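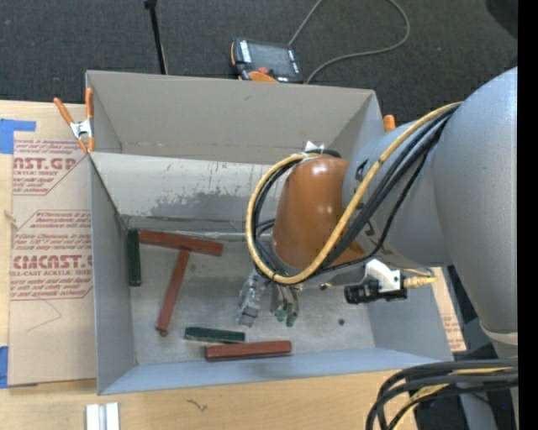

Bin rig, block set B (three red-brown, two green), arm in over the floor of the bin. Tan acrylic still under the left side.

October, notebook entry, started 7:40 a.m. with coffee, continued without

Picking up from the last page, where I wrote "should be quick from here." I'm leaving that in as a warning to later readers.

State of things this morning: 1,123 grasp attempts logged on the bin rig since we moved it to the wood table. Target before the Kelthorpe people come by is whatever number makes Hernán stop asking. Every attempt gets an overhead picture, a wrist picture, the pose the arm chose, finger width at close, and a label. Labels are hit, miss, and drag. Drag was added after Ánh and I argued for most of a lunch about what to call it when the block comes along for the ride but never leaves the floor. I said miss. She said the model ought to know the difference between touching the block and waving at it. She was right, and I relabeled 60 rows by hand as my share of the settlement.

Plan for today: 400 attempts on set B, five blocks, reshuffled by hand after every 11. Why 11? Ten was the plan, but the loop counts from zero and stops on "less than or equal," and by the time anyone noticed we had so much data in groups of 11 that fixing it would have made the folders inconsistent. So it's a standard now. Please don't fix it.

8:15. Checked the clamps on the bin. Bin had not moved overnight. Tape corners on the acrylic sheet fine. I would like a proper base plate under there at some point, and I have wanted one since spring. Request is with Algirdas, who says it is in the queue behind the Benavides job. Everything is in the queue behind the Benavides job.

8:30. Homed the arm, loaded the Clusden planner, build from last week. First attempts fine. Then a run of five misses on the same green block against a wall. The planner keeps proposing a grip across the narrow way, with one finger going down between block and wall, where there isn't room for a finger. It does this with full confidence. Score on those proposals was higher than on the easy ones in the open. I've met people like this.

Did not stop the run. Segundo would say, and did say when he walked past, that misses against the wall are the best data we have. Fair enough. We have far too many pretty grasps of one block alone in the middle of the floor, because for the first two weeks I reshuffled neatly. I apparently place blocks the way one sets a table. Ánh plotted the block centers and you could see my right-handedness in it.

New reshuffle rule, so we all do it the same way:

Take all the blocks out. Hold them in both hands over the bin, low. Let go. Don't tidy.
If two land stacked, leave them.
If one leaves the bin, put it back without looking and carry on.
Arm stopped and pendant where you can reach it before any hands go in. Pendant lives on the floor behind the bin at the moment. Yes, I know. Hook for it is also in the queue.

9:50. Blocks touching each other are the other sore spot. One long red-brown one with the end of another butted up against its side, so they make a T. The segmenter in the Clusden build calls that one object about half the time, and then the planner goes for the middle of this imaginary T-shaped thing and closes on the joint. What you get is either nothing or both blocks shoved along the floor. Labeled those drag. Added a note column for "two as one" so we can pull them out later. Column is free text, so it already has three spellings in it, two of them mine.

Color does matter, whatever I said at the last group meeting. Green ones get found cleanly nearly every time. The red-brown ones lose an edge when they sit close to a wall with a shadow along it. I'd put it down to the lights. The overhead image is fine to my eye, but my eye is not the thing being trained. Turned off the lamp by the window for the second half of the morning and marked the change at attempt 143 in the log, so whoever trains on this can check if it did anything. Do not assume it helped. I changed it in the middle of a run, like an amateur.

10:40. Paused to look at the cable loop. On wrist angles past a quarter turn the yellow cable pulls snug around the wrist, and then the slack goes somewhere I don't like. No faults logged. Still, I put a limit on wrist rotation in the config, so from attempt 160 on, the planner has fewer angles to choose from. That makes the data a little lopsided. Abelardo's opinion, delivered over the top of a sandwich at a quarter to eleven, is that a lopsided dataset beats a torn cable. No argument. He's going to redress the bundle when he has the arm to himself, and then I'd like to rerun the missing angles as a separate batch, not mixed in with this one.

11:30. Something for the "how did that get in" list. Found a batch of hits where the block in the wrist image was plainly not in the fingers. The hit label comes from finger width: if the fingers stop before fully closed, we call it a hit. Well, the fingers also stop early if one of them is resting on the bin floor at an angle. The robot has been awarding itself points for pinching the floor. Went back through the morning and found nine. Ánh is writing a check that compares the overhead picture before and after each lift, and a hit will need both to agree. Until that's in, hits are provisional, and that goes for the cheerful number I gave Hernán at breakfast. I have not told him yet. He reads this notebook, so: hello, Hernán.

Lunch.

1:20 p.m. Ánh's check is in. Works on the saved morning data, catches eight of the nine. The ninth is one where the arm pinched the floor and also nudged a block with its knuckles on the way out, so the before and after pictures do differ. Technically something happened. We decided a block has to be gone from the bin floor, with fewer blobs than before, and that got the ninth. It also threw out two good ones where the remaining blocks were touching and got counted as one. Those go in a "look at it" folder for a human. The human is me until further notice.

2:05. Restarted. Left the planner alone but turned on the random mode for one attempt in five, so it now and then takes a proposal from low on its own list. Without this we just collect the planner's opinions about itself. The random ones are painful to watch. It will pick the far end of a block by a hair, lift, and the thing tips and goes back down with a clack. Segundo asked from across the room if everything was all right. Everything was data.

One surprise: a handful of the low-ranked picks did well on wall blocks. They come in along the length, both fingers clear of the wall, and lift without any fuss. The planner had them near the bottom. If that holds up over more attempts, there's something in the scoring that punishes being near a block's end too hard. Sent three cases to Clusden support with pictures. Their form has a required field for "business impact." I wrote "moderate grumbling."

3:30. Storkus called about the softer finger tips. Shipping "soon." Not planning around it. The current green tips stay on through the end of this set so we don't change two things at once. If the new ones show up tomorrow, please do not fit them, however nice they look in the packet. Looking at you, Abelardo.

4:15. Attempt 400 done. Two stops all afternoon, both my doing (leaned over to look at something and hit stop to be safe, both times in the middle of a lift; both attempts deleted and rerun).

Backed up to the shared drive and to the small disk in my drawer. Folder is set_B_october. There is also a folder called set_B_october_real. Use the second one. The first has the floor-pinching labels and I'm keeping it to show Hernán what optimism looks like in a spreadsheet.

To do:
- go through the "look at it" folder
- pick one spelling for the note column
- ask Algirdas again, nicely, for base plate and pendant hook
- second batch with full wrist angles once the bundle is redressed
- lamp on against lamp off, done properly, same block layouts both times
- more wall cases, more T's. Ánh wants a whole run with nothing in the open middle at all. I said fine if she does the dropping, since I'd only line them up.

Retrain tonight on the old data plus today's, holding out every attempt that used a random pick. Ánh is starting it before she leaves. I'm not staying to watch the curve go down. Last time I did that it went up at nine in the evening and I took it home with me.

Added 5:50 p.m.: she started it on the wrong folder. Restarted on _real. My naming, my fault, renamed the first one to set_B_DO_NOT_USE.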